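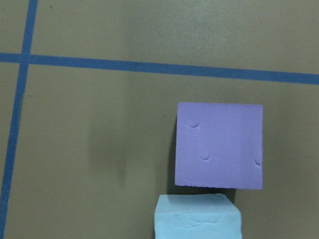 3. Setting Up and Using the Virdale Packing Cube Set

This section covers the Virdale compression cubes in sizes S, M and L, and the Virdale shoe sleeve. For the wheeled carry-on, see Section 4. For the toiletry case, see Section 5.

3.1 Before First Use

1. Remove all cubes from the shipping bag. The cubes ship nested, with S inside M and M inside L.
2. Open the main zipper on each cube completely, then the compression zipper. The compression zipper is the one with the flat pull tab.
3. Remove the paper insert from the base panel. Do not remove the stiffener behind the mesh pocket. It is stitched in along one side and cannot be replaced by the user.
4. Run both zippers through their full length twice.
5. Leave the cubes open in a ventilated room overnight. A slight odor from the coated fabric is normal and fades.

Note: Cubes stored flat for a long period may show a crease across the lid. The crease does not affect compression.

3.2 Choosing a Size

Size S is intended for underwear, socks and chargers.
Size M is intended for shirts and light knitwear.
Size L is intended for pants, sweaters and one light jacket.
The shoe sleeve takes one pair, soles outward.

The complete set weighs 695 g empty. Include this figure when you work out your carry-on allowance. Airlines weigh the bag as packed, and compression changes the volume of the contents only.

3.3 Packing a Cube

1. Place the cube on a firm surface with the lid open and the compression zipper fully open.
2. Fold or roll garments to the width of the base. Do not let fabric overlap the zipper track.
3. Fill to the corners first, then the center. A cube packed high in the middle will not close evenly.
4. Stop when the contents are level with the upper seam.
5. Close the main zipper. If it does not close under light hand pressure, remove one garment.
6. Press down on the lid with one forearm, working from the hinge side toward the handle.
7. Close the compression zipper slowly. At each corner, pause, push the fabric inward with a finger, and continue.

CAUTION: Do not kneel or stand on a cube to close it. Seam damage caused this way is not covered under Section 9.

CAUTION: Do not pull the compression zipper by the handle loop. The loop is for lifting only.

Note: Rolled garments compress more than folded ones but crease more at the ends. Dress shirts should be folded around the board supplied with size M and packed no more than 7 to a cube.

3.4 Loading the Cubes into a Suitcase

1. Lay the suitcase flat and release the internal straps.
2. Place the L cube against the wheel end.
3. Place the M cube beside or above it, handle facing up.
4. Fit S cubes and the shoe sleeve into the remaining space.
5. Fasten the straps across the cubes. Tighten until the cubes do not shift when the case is stood upright.

For soft-sided bags without straps, pack the cubes on edge with the handles toward the opening. They can then be pulled out one at a time.

3.5 Laundry Side

The rear compartment of size L is lined and separate from the front. Use it for worn clothing.

1. Turn the divider so that the gray face is toward the worn items.
2. Close the rear zipper before opening the front.
3. Do not put wet swimwear in the rear compartment for more than a few hours. The lining slows moisture but does not stop it.

If damp items have been carried, open both compartments on arrival and hang the cube by its handle until dry.

3.6 Zipper Faults

Zipper runs but teeth do not hold: move the slider back to its starting point and close again with less load. If the teeth still separate, the slider is worn. Order repair kit 268, which contains two sliders and a stop.

Zipper sticks at a corner: check for thread or fabric in the track. Back the slider off and pull the fabric free sideways. Do not use pliers on the slider body.

Pull tab detached: a replacement tab is in the small bag attached to the care label of size S. Thread the loop through the slider eye and pass the tab through the loop.

Compression zipper will not start: the two halves are not aligned. Open the main zipper a short way, seat the pin fully in the box, then close the main zipper again.

3.7 Cleaning

1. Empty the cube and shake out lint.
2. Wipe the outside with a damp cloth and mild soap.
3. For heavier soiling, hand wash in cool water. Do not wring.
4. Rinse until no soap is left.
5. Dry open, away from direct heat.

CAUTION: Do not machine wash or tumble dry. Heat separates the coating from the fabric.
CAUTION: Do not iron, including through a cloth.

A dry wax stick may be applied to the zipper teeth twice a year. Do not use oil, which marks clothing.

3.8 Storage

Store the cubes empty with both zippers open. Nest them in the order in which they were shipped. Do not store them compressed with clothing inside between trips, as the elastic binding will lose its return.

The compression zipper is rated for 1000 closures at the fill level given in 3.3, step 4. Overfilling shortens this.

3.9 Changes in This Revision

Section revised April 20, 2024.
3.3: shirt quantity for size M added.
3.6: repair kit number corrected.
3.7: silicone spray removed from the list of zipper treatments.
Text: Sólveig Hjaltadóttir. Checked: Yakubu Yusuf.

Continue to Section 4, Wheeled Carry-On.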